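Play Table Sets: Frequently Asked Questions

Last updated 2019-06-05

These are the questions we get most often about the toy sets at the Narwood lending room. If yours is missing, write to Zanele Sibiya at the front desk and she will get back to you.

What is in a play table set?

Each set mixes pretend dishes, pretend food and one or more soft toys. The contents vary from set to set. The printed card in the lid of the tub lists every piece.

How long can I keep a set?

A loan is 10 days. You can renew once if no one else has asked for the set. Renewals are done at the desk or by phone, and you will need the number on the tub.

What ages are the sets for?

We lend them for children three and up. Some of the pretend food is small, so please check the card if you have a younger child at home. The Winum sets have larger pieces and are the better choice for mixed ages.

How many sets do you have?

There are 237 on the shelves at present. We added 13 in May, mostly tea sets and picnic sets.

Are the dishes safe to eat or drink from?

No. They look like the ones in your kitchen cupboard, but we lend them for pretend play only. Please don't put them in the microwave.

Do the plates, cups and soft toys have to match?

No. We replace lost pieces with whatever is close in size, so colors get mixed over time.

A pale teal cup and a pink plush toy, with other toys on the table in the last one:
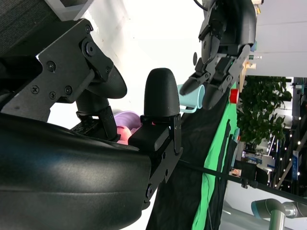
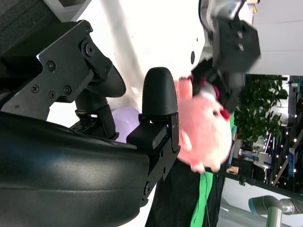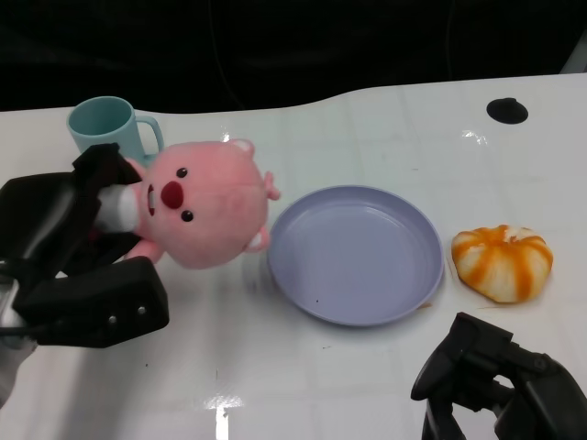

Can I ask for a certain color?

You can ask, and we will look - but we don't hold sets back for color. Children who are set on one color sometimes do better with a Rarkholm set, where all the dishes are the same.

How should I clean the pieces before I bring them back?

Plastic dishes and food can be washed in warm water with a little dish soap. Dry them with a towel before they go in the tub. Leave the drain holes on hollow pieces facing down overnight.

Soft toys should be wiped with a damp cloth only. Don't machine wash them. If one gets badly stained, put it in a separate bag and tell us when you return the set.

What if a piece is lost or broken?

Tell us at the desk. There is no charge for the first missing piece on a loan. After that we ask you to pay for a replacement, and the prices are on the Mabaso list by the door.

Can a school or day care borrow sets?

Yes, up to 13 at a time. Please give us a week to get them ready.

Can I donate toys?

We take plastic dishes and pretend food in good shape. We can't take used soft toys. Bring donations during open hours and don't leave them outside - rain gets into the boxes.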